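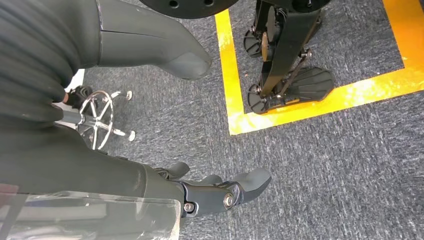 Silvia Zeman read the draft of my collection notes and replied that 178 demonstrations of one task would teach the policy a great deal about me and very little about the task. She had a point, and most of this post is what I changed as a consequence.

The task is dull. The hand reaches, closes on a fabric pouch, lifts it and puts it in a tray. I record it by teleoperation, with the wrist view, joint positions and finger commands logged together. My first batch came to 178 episodes over nine sessions, all driven by me, and all with the pouch starting in more or less the same place.

Plotting the approach paths made the problem plain. Nearly every one comes in from the left, slows at the same height and closes the fingers in the same order. I hadn't planned that. It is simply how I reach when I have done the same thing forty times before lunch. A policy trained on the set, which I have been calling Buretti, did well from the usual start and badly once the pouch was turned through a right angle. It went to where the pouch ought to have been and closed there.

**What changed**

Start positions now come from a script. It prints a position and an angle, I set the pouch accordingly, and I am not allowed to ask for another. The awkward ones are the ones I used to skip.

There are 2 operators on the rota. The second is left-handed and much slower than I am, and the slow episodes are useful in their own right, as they hold more frames near contact. I did try resampling everything to a common duration. It smeared the finger closing and I took it out again.

Failed grasps stay in, provided the operator recovers. Previously I stopped and deleted them. An episode with a slip and a second attempt is now tagged `recovered`, and one with no recovery goes into a separate folder that training doesn't read.

**Logging**

The finger commands were lagging the wrist view by a couple of frames in the older files. Stoica, the small logger I wrote last year, was stamping messages on arrival instead of at source. That is fixed, and the older episodes have been shifted by a constant offset. I checked the offset by eye on a handful and would not swear to the rest.

File names now carry operator, session and script seed. Notes go in a plain text file next to the episode. I tried a form for this and stopped filling it in by the second session.

**Where it stands**

The new set is called Irkano and the target is 2,000 episodes. Silvia would prefer fewer episodes and a second pouch, in a stiffer cloth. I have ordered the cloth. The Buretti episodes will be kept out of training for the first run, then mixed back in for another, so that I can see whether they do any harm. The script for start positions still puts the pouch partly off the edge of the tray from time to time, and I need to fix that before the next session.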